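Ticket 1364
Subject: Gray brushed garments won't stay folded / seam twisting toward the front
Opened by: Aniela Żak
Product line: Narkeck soft layers
Status: Solved, with one open item at the bottom

Original message

Hi all! First off, I love these pieces. I fold and shelve the whole knitwear and fleece wall at our shop, and the gray Narkeck tops are the ones people pick up and rub against their cheek. I want them to look as good on the shelf as they feel.

My trouble is that they come undone. I fold one, I put it on the stack, I turn away to do the next one, and by the time I look back the top flap has puffed up and slid off to one side. The smooth cotton tees next to them sit there like bricks. The gray ones slump. By closing time the stack leans to the right and there's a fat wrinkle in the top layer of every single piece.

The other problem is the side seam. After folding, it ends up wandering across the front of the bundle in a curve when it should be tucked along the edge. I've tried pulling it straight and that only gives me a ridge next to the stitching.

What I've done so far:
Folded on the Frade board, the large size, sleeves in first.
Folded without the board, by eye.
Pressed down hard on each piece with both hands for a slow count of 15.
Turned the stack over so the folded edge faces the back.

None of it lasts past the afternoon. Is it the fabric or is it me? Happy to be told it's me!

Aniela

Reply 1, store support

Hi Aniela, thanks for such a clear write-up. Two things before we dig in. Are the pieces folded straight out of the carton or after steaming? And what is the surface you fold on? A brushed fabric behaves quite differently on a slick counter than it does on cloth.

Reply 2, Aniela

Straight out of the carton, no steaming. The surface is the big white counter behind the register, very smooth, wiped down every morning. I do have the dark blue-gray throws piled on the same counter most of the time, so the tops sometimes end up half on those.

Reply 3, store support

OK, I think the counter is a good part of this. When you fold a soft, fuzzy fabric on something slick, the bottom layer travels while your hands are working on the top one. You can't feel it happening. The top layer looks square and the one underneath has crept over by a finger's width, and that pull is what twists the seam.

Folding half on a pile of throws has the opposite problem. The nap grabs, one side stays put, the other side slides, and you get a diagonal pull through the whole thing.

Please try this:

1. Move the throws to another surface.
2. Lay a plain cotton sheet or a thin towel over the counter and smooth it flat.
3. Put the top face down. Before you fold anything, find both side seams with your fingertips and lay them so they run straight from underarm to hem.
4. Fold in the sides and sleeves, leaving the seams where they are.
5. Fold up from the hem in thirds, loosely. Don't drag the fabric toward you; lift it and set it down.
6. Stroke the top layer once from the fold outward, in the direction of the nap.

Let us know how the stack looks at the end of the day.

Reply 4, Aniela

Tried it! Big improvement on the lean. The stack stood up straight until 3 in the afternoon, which is a record for this wall. I used an old cotton sheet doubled over and I can feel the difference right away, the fabric just stays where I set it.

The seam is still not right, though. It's better on some pieces and the same as before on others, and I can't see what I'm doing differently. I'm folding them all the same way, I promise. I also still get that curl at the right side where the top flap comes over.
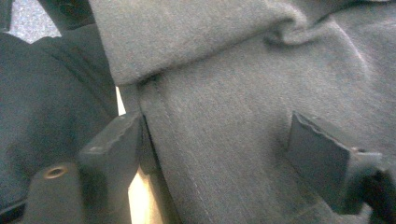 Can the crease beside the stitching be smoothed out without an iron?

Lift the fabric, give it a gentle shake, and lay it down again with the seam straight before stroking along the stitching with a flat hand. If a mark is left behind, hang the piece up overnight and fold it fresh in the morning.

Reply 5, store support

Great news about the lean. On the seam, could you try sorting the tops before you fold them? Take a handful, hold each one up by the shoulders and look at where the side seams fall when it hangs. On some the seam will hang right at the side. On others it may swing a little toward the front all on its own, before anyone has folded anything. Put those in a second pile.

If that's what you find, then your folding is fine and the garment has a bit of twist built in. It's common in soft knits. The fabric relaxes after it's been cut and sewn, and the seam goes along with it. It wears perfectly well and most people never see it.

For the curl at the side: I suspect you're turning the last flap over and tugging the outer corner to square it up. Almost all of us do. With a smooth tee you get away with it, but a brushed fabric bunches at the corner and rolls back on itself, and you end up with a little hollow under the roll. Next time, stop before the tug. Set the flap down, slide your other hand flat between the two layers, and sweep it out toward the corner. It feels slow for the first few and then it's quick.

Reply 6, Aniela

Oh, this is so good to know. I held up the full delivery of 30 and you were right, there are two kinds! Eleanor-straight ones (that's what we call anything that hangs properly in our shop, don't ask) and the ones where the seam swings forward. The swingy ones were the ones that had been driving me up the wall.

The hand between the layers works beautifully. I had to slow down a lot at first, and my sleeve kept catching, so I've rolled my cuffs up. No curl, and the edge of the fold comes out soft and round. I used to try to press that edge sharp. Now I leave it alone and it looks much nicer, it shows off how thick and cozy the fabric is.

Two more questions while I have you. What do I do with the twisted ones, and how high can I stack them?

Reply 7, store support

For the twisted ones, fold by the shape of the garment and forget the seam. Square up the shoulders and the hem, let the stitching land where it likes, and make sure the last flap covers it. If you fold in thirds from the hem and the seam still shows on the front, flip your first fold so the other side is on top. One of the two faces will nearly always be clean.

Stack height: go lower than you do with tees. Brushed fabric holds air, so a tall stack squashes at the bottom and wobbles at the top. Start with short stacks side by side and see how they look by evening. Alternate the folded edge front and back if you go any higher, so the thickness evens out.

And please drop the pressing with both hands. It flattens the nap in patches and you'll see darker and lighter areas where your palms were. A light stroke is all it needs. If a piece already has palm marks, a soft clothes brush in one direction brings it back. We've had good luck with the wide one from Tokia, but any soft bristle will do.

Reply 8, Aniela

Short stacks it is. I took the wall apart before opening and put it back together in low piles, gray tops on the left and the blue-gray throws on their own shelf underneath, and it looks wonderful – like a shelf in somebody's very tidy cabin. It also takes less time to fix after customers have been through it, because when one comes out of the middle there isn't a whole tower on top to slide down.

The brush worked on the palm marks. I went too hard on the first one and had to go over it again the same way, so for anyone reading later: light strokes, and keep going in one direction.

I've written up the steps on a card and taped it inside the counter for the weekend crew. It reads:

Sheet down first.
Throws somewhere else.
Hold it up by the shoulders, check the seams.
Face down, seams straight, sides in.
Hem up in thirds, lift and set.
Flat hand between the layers, sweep to the corner.
One stroke. No squashing!

Thank you so much for sticking with me on this. I know it's only folding, but I look at that wall all day and I'm so pleased with it.

Reply 9, store support

That card is great, and we'd love to borrow it for the folding notes we send out with the Narkeck cartons, if you're OK with that. I'm marking the folding and stacking part as solved.

Open item: seam twist on part of the delivery. I've passed your count along to Codis, who handle the incoming checks. Could you write down the carton code from any box that had a lot of the swingy ones? It's on the short side, under the packing tape. They're fine to sell as they are.

Reply 10, Aniela

Borrow away! I still have two of the cartons in the back. The others went out with the recycling, sorry. I'll peel the tape off tonight and add the codes to this ticket.

Ticket notes

Folding and stacking: solved.
Seam twist: waiting on carton codes from Aniela Żak, then to Codis.
Fold card: permission given, goes in with the next print run in December.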